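Timestamps, again

30 April 2021 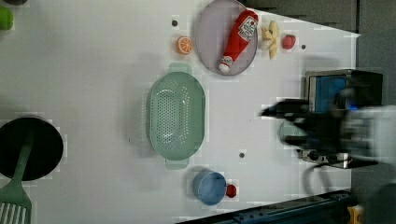

Most of this month went on a fault that I had filed under perception and that belonged to the clock. I am writing it up mainly so that I can find it again in November, when I will have forgotten all of it.

The symptom was a lateral miss. The planner would choose a grasp on one of the toy foods, the arm would set off, and the fingers would close to one side of where the mask said the object was. The offset grew with arm speed. At a crawl there was no error worth measuring. At normal speed the miss was wide enough to lose anything narrow, though a wide object still got picked up, which hid the problem for longer than it should have.

I suspected the segmentation first. The plush bottle gives it trouble anyway: soft outline, a white cap and a white label against a red body, so the mask likes to come back in pieces. The white tabletop does not help with the cap. I spent three days retuning the merge step and got better masks and exactly the same miss.

Next was the hand-eye calibration. I redid it with 21 poses, the residual came out low, and the miss stayed where it was. A static calibration error would not scale with speed in any case, and I should have thought about that before getting the target board out.

What finally showed it was a plot. I took 205 logged grasps and drew the miss against the tool velocity at the moment the image was captured. It was a straight line through the origin, and the slope of such a line is a time. The pose we attached to each image was late by a constant amount.

The cause was in Nello, our message layer. Nello stamps a message when it is published. The camera driver compresses the image before publishing, so the stamp includes the whole of the compression time. The joint state message is tiny and goes out at once. When the tracker asked for the arm pose at the image time, it got the pose at the end of compression, by which point the wrist had moved on. Objects were then projected into the base frame from a camera position that was wrong by velocity times delay.

The fix is short. The driver now reads the exposure time from the hardware and carries it in a separate field, and the transform lookup uses that field. If it is missing, the lookup fails loudly. Previously it fell back to the publish time without a word, and I have removed that fallback everywhere I could find it. There were more copies than I would like to admit to.

Magdalini Stamatopoulos reviewed the change and asked what happens when the camera clock drifts against the host. The answer at that point was that the miss would come back slowly. We now fit offset and drift over a sliding window of 2,000 frames and publish the estimate, so it can be plotted next to everything else. She also wanted the lookup to refuse any extrapolation past the last joint sample. I had allowed a small amount. It is now zero, and the planner waits one more cycle.

Two things are still open. The compression itself is set too hard. You get blocks around small saturated objects, the strawberry and the orange slice being the usual victims, and the mask boundary snaps to the block edges. Raising the quality costs bandwidth that the link to the Vendonau machine does not have. The other is motion blur on the gripper. We mask the gripper out using the arm model, and the model has sharp edges where the image does not, so a fringe of dark pixels survives and is sometimes proposed as an object. I am dilating the mask by an amount that depends on tool speed. It works, and it also eats into whatever is next to the fingers — a pad on the outline would be fairer than a blanket dilation, but I have not written it.

The Irnthorpe cell runs the same driver and gets the update next. Konstantinidis, our planner, needs no changes apart from the waiting.

The plotting script is in the tools directory under miss_vs_velocity. It expects the new log format, and old logs need converting first.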